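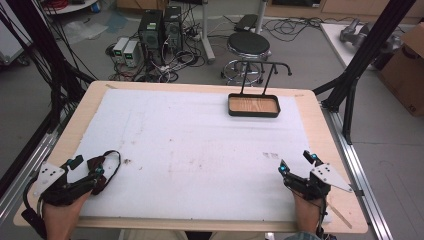 Die Schaumstoffmatte auf dem hellen Tisch, oben rechts das Tablett mit dem schwarzen Griff

Seit Montag überlege ich, ob die Matte noch bleiben darf. Die Flecken gehen nämlich nicht mehr raus! Ich hab's mit Spüli probiert, dann mit Gallseife (Tipp von Nisreen, die schwört bei allem auf Gallseife), und die rötlich-braunen Stellen sitzen da immer noch ganz blass im Weiß. Die kleinen dunklen Tupfer rechts sowieso.

Dabei mag ich das Ding so gern. Auf blankem Holz klappert jede Schraube und jede Tasse, und auf Schaumstoff ist einfach Ruhe. Außerdem rollt nichts weg, was bei mir schon die halbe Miete ist. Dass am Rand noch ein Streifen Holz rausschaut, hat mich am Anfang gestört, ich wollte sie unbedingt passgenau haben. Inzwischen finde ich das sogar schön, vor allem hinten, wo der Streifen breiter ist und das Tablett schon ein bisschen draufpasst.

Apropos Tablett: schwarzer Rand, heller Holzboden, und dann dieser hohe Griff aus Metall. Wissam meinte, der sei total übertrieben für so ein kleines Teil. Mag sein, aber ich hebe es mit einer Hand hoch und fertig, Tisch frei.

Was noch nicht stimmt, ist der Hocker. Der runde schwarze mit dem Chromring für die Füße ist superbequem, rollt aber ständig nach hinten zu den beiden Rechnern, und ich laufe dann wieder um den Tisch rum. Vielleicht kommen Filzkappen statt Rollen drunter, mal sehen.

Und die Matte? Ich drehe sie am Wochenende erst mal um. Falls jemand noch ein Hausmittel gegen solche Flecken kennt, gern in die Kommentare damit!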